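Mes plateaux de bois, la suite de la galerie

Coucou et bienvenue ! Vous êtes plusieurs à m'avoir demandé des nouvelles de l'atelier Kasard, alors je remets un peu d'ordre dans cette page. Pour ceux qui débarquent : je récupère de vieilles tables, je ponce, je huile, je ponce encore (beaucoup trop) et je tombe amoureuse des veines du bois à chaque fois. Les tables ont toutes un petit nom, c'est plus simple pour s'y retrouver dans le carnet.

Evel, la blonde

Ma chouchoute du moment. Un bois pâle, un ton miel très clair qui fait penser à l'érable, et ce fil qui ondule tranquillement dans la longueur. Et puis au milieu, cette bande plus brune qui tourne, fait des vaguelettes et finit en crochet arrondi... je pourrais rester le nez dessus tout un après-midi !
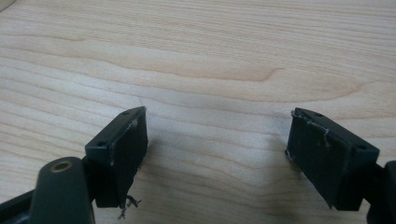
Côté finition, elle a reçu 2 couches d'huile, avec un égrenage très fin entre les deux. Je voulais une surface douce, un poil brillante, surtout pas le vernis miroir. Elle fait 78 cm de large, pile ce qu'il fallait pour passer la porte de l'atelier (j'ai mesuré après, évidemment).

Yap, celle qui attend

Pas encore de photo, elle est sous sa bâche jusqu'en novembre. Elle a un plateau plus foncé, avec une vilaine tache d'encre que j'hésite à garder. Ma sœur vote pour, moi je change d'avis tous les matins.

Stisis, la petite

Une table basse sauvée d'un vide-grenier pour 17 euros, pieds compris ! Le dessus est fendu sur un côté, je cherche encore la bonne colle et surtout la patience. Si vous avez déjà réparé une fente dans le sens du fil sans que ça se voie, laissez-moi un petit mot en bas de page, je prends tous les conseils.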